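Two-arm bookshelf build - finally lifting real books

shelf_lurker
Posts: 329
Tuesday

Okay, update time! After way too many evenings on the living room floor, the pair is on to real books. I moved off the foam blocks last month and wow, books are a different animal. The covers flex, the weight moves around, and a glossy jacket slides right out if you pinch it too close to a corner. I'm running the Tasard grippers with the stock pads and the speed at 40 percent.

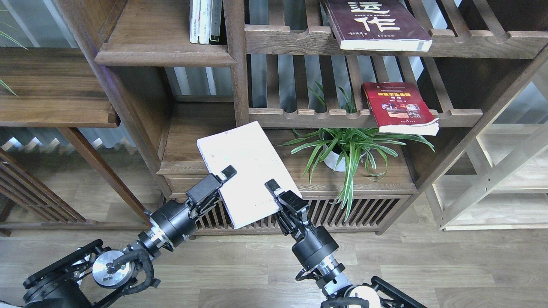
Both grippers on the white book, over the low cabinet.

Left arm takes the lower left edge, right arm takes the lower right. Next job is teaching it the notched rails, and I'm dying to get to that part!

gearmonk
Love this. Are you closing on position or on force? I fought slipping for weeks until I switched to force.

shelf_lurker
Position for now (I know, I know). Force is on the list.

palletjack70
I'd go the other way and drop the second arm. One arm and a wider gripper will handle a paperback fine, and you cut your wiring in half. My Vidal single does 70 picks between re-zeros.

shelf_lurker
For paperbacks, sure! But I've got big hardcovers, and one arm lets them swing. Plus two arms is just more fun - that counts for something.

Wiring is a fair hit though. The corrugated sleeve is tough stuff but it wants to hang in big loops, and I need to tie it in closer to the links before I go any faster. The other headache is the spider plant. It sits on the shelf right under a rail and the leaves go everywhere, so my depth readings get noisy around there.
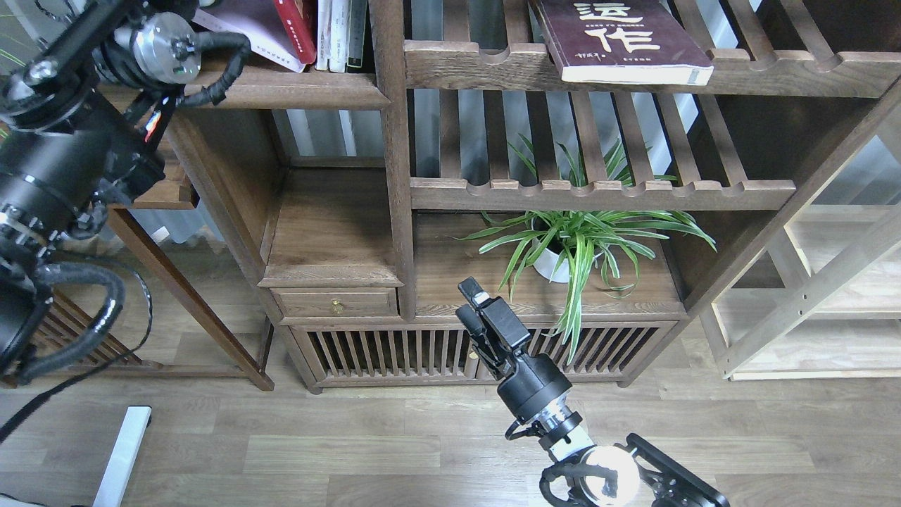

gearmonk
Mask the plant out by color before you touch the planner. I took 3,000 depth shots of my own shelf and the leafy ones were junk until I did that.

palletjack70
Or move the plant.

shelf_lurker
Plant stays! I'll try the mask tonight and post the Cendum config once it's less embarrassing.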